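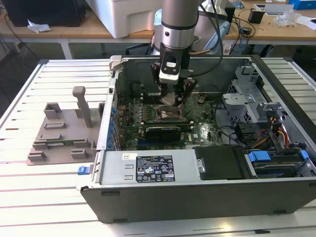 Features | Repair & Reuse

The second life of the office tower

In the town of Dirkumville there is a street where you can buy almost any part of a computer, but not easily a whole one. Arsalan Jatoi has had his workshop there for nine years. It is called Abbasi, after the tea shop which used the rooms before him, and he never changed the sign.

What he buys are workstations, the large grey and black towers that stood under desks in drawing offices and banks. Companies replace them after four or five years. Most of these machines are still in good health. They are dusty, they have lost their hard drives for reasons of security, and sometimes the memory is gone too. But the board, the processor and the power supply can work for a long time yet.

"People look at the outside and see an old box," he told me. "I ask them to wait until I take the panel off."

I came in November, at eight in the morning, when the street was still closed and the light in the workshop was good. I had expected the inside of such a machine to be a mess of wires. In a good workstation it is more like a small, well-planned kitchen. The blue pieces of plastic, the latches and tabs, mark the places where a hand is allowed to pull. The drives have a metal cage of their own. A case like this was designed by someone who knew that one day another person would have to open it.

Laying it down

The first rule at Abbasi is that a tower is never repaired standing up. It is laid on its side on a slatted table, with the open side to the ceiling. A heavy graphics card hangs from its slot when the case stands, and over the years the weight pulls on it. When the case lies down, the card stands straight, and the screws that fall can be found again.

The second rule concerns dust. Jatoi uses a soft brush and a great deal of patience. Compressed air is quicker – but it also sends the dust into the power supply, where he doesn't want it.

After this he looks at the capacitors, those small cylinders near the processor. A healthy one has a flat top. If the top has become round like a loaf of bread, the board goes on another shelf, and its parts will be used for something else.

The third rule is about the memory. Each module is taken out, cleaned along its contacts and tested alone. With the slots free one also gets a much better view of the socket, where the processor sits under its metal bracket with a thin lever to hold it closed.

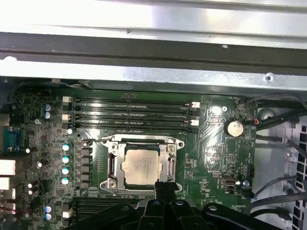 What the buyers want

His first customers were students. Now there are also small design studios, and a school in Drarska which took 3 machines last year and has asked for more. He sells roughly 200 in a year, most of them with new drives and fresh thermal paste.

Adeel Marwat, who edits wedding films in a flat above the street, bought his from Jatoi after his laptop became too slow for the work. He calls it Starport, because of the noise of the fans when it starts.

"It is heavy and it is ugly," Marwat said. "But when I needed more memory, I opened it myself, and in ten minutes I was working again."

Jatoi likes to hear such stories. With every machine he gives a short lesson, included in the price. The buyer must remove the side panel, find the memory slots and press the white clips open and closed again. Some are afraid of breaking something, and he lets them take their time.

When I left, it was almost noon and two more towers had arrived by the door, tied together with string. He was already looking for the brush.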